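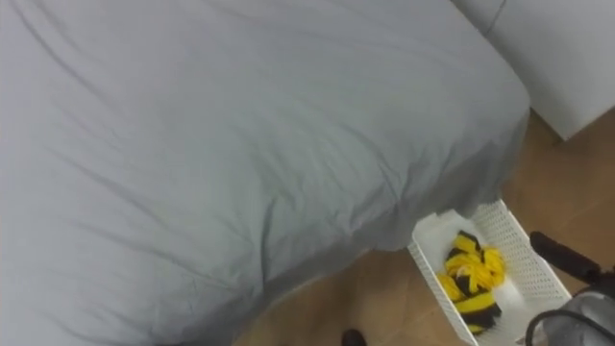 Respite Program Coordinator (part-time), Kirnmont Family Services

Kirnmont runs short-stay respite for families raising children with developmental disabilities. The coordinator schedules stays at our Grindside house, maintains care plans, and supervises two overnight aides per shift.

Duties
Process referrals and complete intake interviews with parents or guardians.
Match each child to a stay based on support level, medication needs and sleep routine.
Keep medication logs and incident reports current - entries are due before shift handover.
Prepare the monthly usage report for the program director, Leonora Manalo.

Requirements
Associate degree in human services or a related field, or equivalent paid experience.
Current first aid and CPR certification.
Valid driver's license and a clear background check.
Some evening work. Handover is at 7 p.m.

Pay is $1,165 every two weeks, with paid training in January. Mileage between sites is reimbursed.

Send a resume and the names of two references to Edeltraud Lanz, Kirnmont Family Services, 1741 Gautier Street. Quote job number 1635. Applications without references will be returned.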